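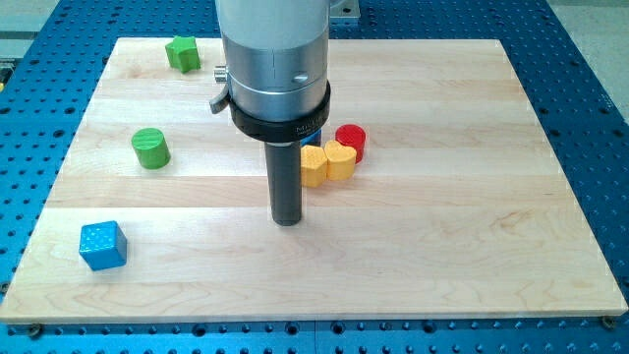
21 May 2018

Maple panel, second go. First one cupped over the winter and went to Pravarside as a shelf, so no tears there.

Glue-up came out of the clamps fine. Strips all run the long way, seams visible if you look for them but can't feel them with a fingernail. Cleaned up the squeeze-out with the card scraper, then 120, then 180. Stopped at 180. Last time went to 320 and the oil just sat on top.

Finished size 310 deep, 19 thick. Long side I left as it came off the saw, will measure when I have the good tape back. Corners eased by hand, only slightly, didn't bother with the router.

Wild grain in the lower right. Knots and dark wavy streaks, looks great, planes terribly. Got tearout there twice, had to skew the blade and take next to nothing. If anyone re-surfaces this board: go at that corner with the scraper, NOT the plane. Also keep test cuts away from the knots, hardness is all over the place there and the readings will be junk. Use the plainer wood in the left half.

Fixing – screwed down along the front edge to the blue table, one near each end. Tightened by hand, then a quarter turn. Don't go past that, maple will move with the humidity and it needs somewhere to go. Holes in the board are drilled a hair oversize for teh same reason. Table grid is what it is so the board is placed to suit the holes and not the other way round.

Offcuts: 33 mm strip plus a few short ends, in the rack behind the bandsaw, marked Drakano. Please dont burn them, I want them for wedges.

Ó Conaill order – still waiting on the next lot of boards. Asked for pale stock, straight grain, dry. They said September, which is no use for the summer runs, so may have to buy from Vornon and pay the silly price. Budget line has 2,000 left on it and that has to cover glue and blades too.

To do
– oil or no oil? leaning no, for now
– straightedge across the middle, again in a week, write the gap down this time
– new 180 discs, down to the last couple
– find out who has the 4 mm hex key
– pencil a date on the underside before it goes anywhere else, forgot before it was screwed down

Scraper needs a new burr. Did it at lunch, badly, redo tomorow.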